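Home Archive About Contact

Tuesday, August 18, 2020

Ok so quick one because I have to be out the door in twenty minutes. Choir. Well, choir on a laptop. Still doing it.

Back in the spring Frida Eskildsen said we'd be back in the hall by July. We are not back in the hall. July came and went and it's still my kitchen chair, headphones, bad wifi, and me singing alto to the fridge. Everyone else muted. You never get used to it. I sang an entire verse of the wrong song last week and only found out at the end.

What we do now – Halfdan plays the piano part and sends it out, we each record ourselves over it, then he lines up all the voices at night after his kids are in bed. It takes him forever. My first recording had the neighbor's lawn mower on it. Second one had me saying a bad word at bar 75. He kept that one, I'm told, in a special folder.
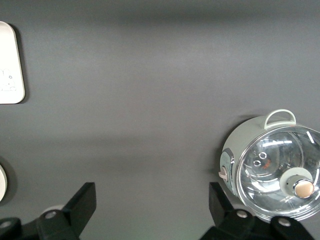

The sound, though. When he played us the first finished one I cried a little, not going to lie. You could pick out Nour's voice right away, she has that bright top note, and then Charito underneath, steady as anything. I could even hear me. Too loud on the S's. Everybody is too loud on the S's, apparently you're supposed to leave them off when you record at home and let one person do them all. Charito is now our offical S person.

Things I've learned so far. Wear one earphone, leave the other ear open. Stand up. Closet is better than bathroom, the coats eat the echo. Don't do fourteen takes, take three is always the one. Drink water before and not during. Turn off the dryer!!

We're starting a new piece tonight, something slow in Latin, six pages. I printed it and page four came out blank so I'm going to hum that part and hope. Ásdís wants it ready for the fall, when maybe we can sing outside, spread out in the church parking lot. She measured it. I'd sing in a parking lot. I'd sing in teh rain at this point.

Anyway shoes, keys, music. Nour and I are recording in her garage, doors open, opposite ends. Will post the new one when Halfdan has slept.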